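Objet : Re: [potager-belhaj] Les courges, on en fait quoi ?

Bonsoir à toutes et à tous,

Je réponds à Aicha avec un peu de retard, j'étais chez ma sœur et là-bas le réseau passe quand il veut.

Aicha Salem a écrit :
> Bonjour la liste, j'ai rentré les dernières courges de la parcelle
> du bas. La plus grosse fait 8 kilos ! Certaines ont le pédoncule
> abîmé, je ne sais pas si elles tiendront. Qui en veut, et est-ce
> que quelqu'un a une bonne méthode pour les garder jusqu'en février ?
> Et pour les graines, on garde ou on rachète chez Flurnora ?

Alors, pour la conservation : celles qui ont le pédoncule cassé, il faut les manger tout de suite, n'espère rien. Les autres, tu les laisses deux semaines au chaud dans une pièce sèche, puis tu les mets à 15 degrés, sur des cagettes, sans qu'elles se touchent. Surtout pas la cave ! J'ai perdu toute ma récolte de l'an dernier comme ça, la mienne est humide et en décembre tout était moucheté de moisissure. Maintenant elles passent l'hiver en haut de l'armoire de la chambre, mon mari râle un peu mais il mange la soupe.

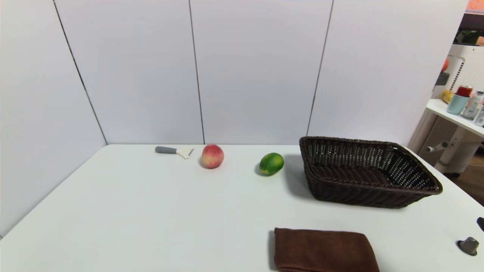
Pour la peau, ça dépend vraiment de la variété. Le potimarron, je n'y touche pas, je le brosse sous l'eau et hop, au four avec la peau. La butternut s'épluche bien crue. La musquée par contre, je la coupe d'abord en tranches, sinon on y laisse un doigt (et la soirée).

Les graines maintenant. Je suis d'avis de racheter, au moins pour les courgettes. On avait planté tout le monde côte à côte et ça s'est forcément croisé — vous vous souvenez des espèces de coloquintes amères de Yasmine ? Une courge amère, on la recrache et on jette le plat, ce n'est pas une question de goût, ça rend malade. Le catalogue Flurnora n'est pas donné, mais chez Clulura ils font des petits sachets et on pourrait grouper la commande.

À ce propos, Yasmine Farouk m'a demandé s'il restait de l'argent : il y a 68 euros dans la boîte, de quoi prendre aussi les fèves à semer fin octobre.
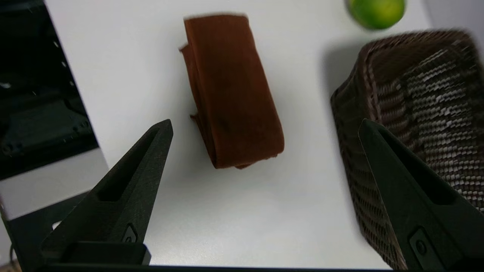
Une table blanche, avec un citron vert tout en haut.

La recette, tant que j'y suis : courge rôtie, un oignon, du gingembre, du lait de coco, et le jus d'un citron vert au dernier moment, hors du feu. Ça réveille tout !

Je prends deux musquées si personne ne les a réservées, je passe en fin d'après-midi avec la brouette.

Bises,
Hélène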